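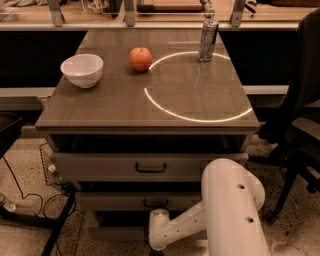

Svyatoslav Harasym asked in his first week why a bedside cabinet needs a top that can be wiped down when the drawers are going to hold socks. The question comes up with most new staff, and the answer covers a good part of what the company does.

Ratley makes and refits small storage furniture for serviced rooms: bedside cabinets, tea-point units, and low drawer units that stand against a counter. The workshop is at Tistside. Finishing and hardware are handled there as well. Delivery and installation go out from the Stornov depot.

A cabinet in a guest room gets used as a table first and as storage second. Fruit, a cereal bowl, a canned drink, a phone, keys. Acidic juice and standing condensation do more damage to a top than weight does, and the front edge takes most of the knocks. The top is therefore specified separately from the body, and it can be replaced without taking the drawers out. 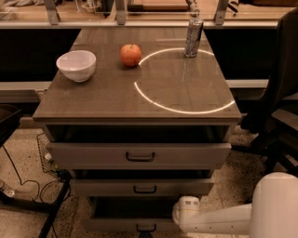 Edges are checked before the flat surface. A cloth is drawn along the full length of the front edge, and any snag sends the top back to finishing. Gloss is checked under overhead light, with everyday items standing on the surface, as reflections around a bowl or can show up waviness that a bare top will hide.

The standard body, sold as the Sopacua, has an open shelf directly under the top and drawers below it. The shelf is for things that are picked up many times a day. It has no door and no lip at the front, so it can be cleaned in one pass. Each drawer has a single pull handle fixed at the center of the face. Handles are through-bolted, and the bolt heads are accessible from inside the drawer with an ordinary screwdriver.

Runners are tested at 18 kg per drawer. The test load stays in place for 36 hours, after which the drawer must close flush without being lifted. Units that fail are adjusted and tested again from the start.

The company employs 16 people, 3 of them on refits. A refit normally means a new top, new runners and cleaned handles on the existing body. Drawer fronts are kept if the finish is sound. Customers sometimes ask for tops and fronts in the same color. We can supply this, but a lighter front under a darker top is easier to match when one part is replaced later.

The workshop is closed for stocktaking in October. Spare handles and runners can still be ordered from Stornov during that time. Please quote the number on the underside of the top drawer.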